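A winter morning at Tarovard

2025-01-07

I've been meaning to get back to Tarovard since July, when the heat haze was so bad that I spent most of the visit guessing at brown blobs. Well, I finally made it, and what a difference a cold morning makes! Flat calm, hardly a cloud, and the tide still well up when I pulled in by the sluice gate.

Peadar Moynihan was there before me, of course, with his scope already up and a flask on the go. He'd had a kingfisher go straight past him down the channel not five minutes earlier (I've now missed that bird three times, and I'm starting to take it personally). We stood and had a natter while the mud began to show, and then the waders started coming in off the fields.

First the redshank, making a racket as usual, then a nice tight bunch of dunlin that kept lifting and settling again further along. Lapwing were everywhere. I do love a lapwing. They're common enough that you can forget to look at them, and then the sun comes out and there's all that green and purple on the back and you wonder why anyone bothers chasing rarities.

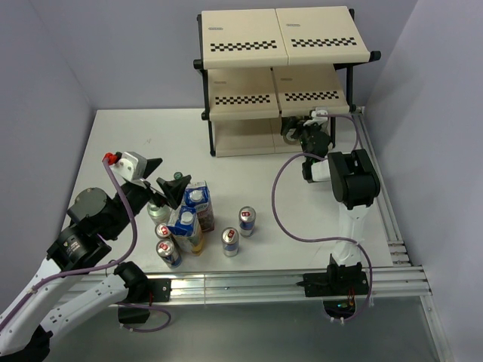 The golden plover were the main event though. Peadar does the monthly count for the estuary and he'd asked me to do the golden plover while he got on with the ducks, so no pressure there. I was always taught to count a small block and then lay that block across the rest of the flock, which works beautifully until a peregrine turns up and they all go round in circles for ten minutes. I had got to just over 1,000 when that happened, so it was back to the beginning. My second go came out at 1,237, and yes, I know that looks suspiciously exact, but that's what was on the clicker and that's what went in the notebook.

The peregrine was a young bird, very brown and streaky underneath, and it made a right mess of things. It had two half-hearted stoops at the plover, then one at a woodpigeon, and after that it sat on a fence post looking fed up. I took a great many photographs of it on that post, nearly all of them with a bit of reed across the face.

After the count I walked round to the Ó Súilleabháin hide, which has had its roof mended at last. Somebody has put a new bench in too, and it's a proper height, so I can see out of the slots without kneeling. Inside were Éabha Hayes and Emmanuel Owino, both of whom I only knew from the comments on this blog, so it was lovely to put faces to names. Éabha had found a water rail feeding right out in the open along the edge of the reeds, and we must have watched it for half an hour. It was frozen solid in that corner, which I suppose is what pushed it out. They're such odd things, all legs and red bill, and so much smaller than you expect from the noise they make.

Emmanuel was hoping for a jack snipe. He didn't get one, but he did pick out up to 30 common snipe tucked into the dead rushes on the far bank. I'd scanned that bank twice and seen none of them! Once he'd told me where to look they were all over the place, just stripes among the stripes.

I had my sandwiches in the hide and stayed till my feet gave out. A marsh harrier came through at the end, a long way off and into the light, and everything got up again. The sound of that many plover turning over your head is hard to put into words so I won't try.
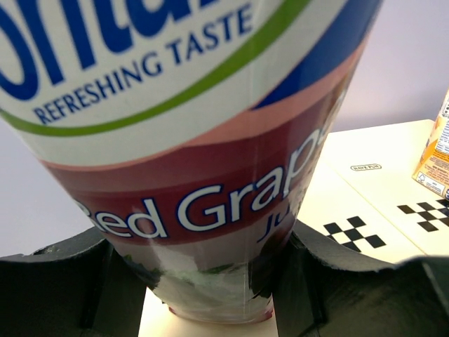 A few other bits and pieces

The path from the sluice to the hide is very muddy past the second stile – wellies, not boots. The little car park takes five or six cars if people are sensible about it.

Ciarán Doherty has had a firecrest in his garden over at Olton, along the ivy by the back gate, and he says he's happy for people to come and look so long as they ring first. Essam Ramadan went over and saw it within a minute of arriving. I went and got a goldcrest, a wren and a very nice piece of fruit cake.

Next trip is Bramer if the weather holds, for the brent geese and with any luck the long-tailed duck that Peadar keeps going on about. I'll sort through the peregrine shots in the meantime and see if there's one without a reed in it.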